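Apprentissage par démonstration
Séance 6 : guidage manuel et téléopération
Chargé de cours : Ehsan Yousafzai. Travaux pratiques : Marwan Majali

1. Deux façons de montrer une tâche

Guidage manuel (enseignement kinesthésique). L'opérateur saisit le bras et l'amène lui-même d'une pose à l'autre. On enregistre les positions articulaires. Les efforts mesurés comprennent ceux de la main de l'opérateur et sont donc difficiles à exploiter.

Téléopération. L'opérateur commande le bras à distance, avec un bras maître, une manette ou une souris 3D. Les observations sont celles dont la politique disposera à l'exécution. Le geste est plus lent et le retour d'effort souvent absent.

2. Contenu d'une démonstration

Une démonstration est une suite de couples (observation, action) échantillonnés à 50 Hz. Le jeu Brollance, utilisé en TP, en compte 553, toutes obtenues par téléopération en simulation. Chaque fichier contient les angles articulaires, l'ouverture de la pince, les images et la consigne en une phrase.

À vérifier avant tout entraînement :
- horodatage commun aux images et aux articulations ;
- absence de longues pauses en début d'épisode ;
- repère des actions (base ou outil) indiqué dans l'en-tête.

3. Couverture des états

Une politique clonée dérive dès qu'elle quitte les états vus. On fait donc varier la pose initiale des objets et on garde quelques reprises après erreur. Voir le polycopié d'octobre, page 13.

Les objets voisins posent une difficulté particulière : le bras doit approcher sa cible sans heurter un bord, et l'opérateur juge mal la profondeur à l'écran.

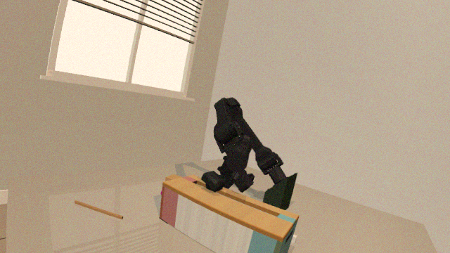 Fig. 1. Scène simulée : pince au-dessus d'un objet plat vert foncé, près du bac en bois.

4. Travail demandé

Rejouer deux épisodes de Brollance et tracer la trajectoire de l'outil. Repérer les hésitations de l'opérateur et proposer un critère de segmentation. Compte rendu d'une page à remettre à M. Majali.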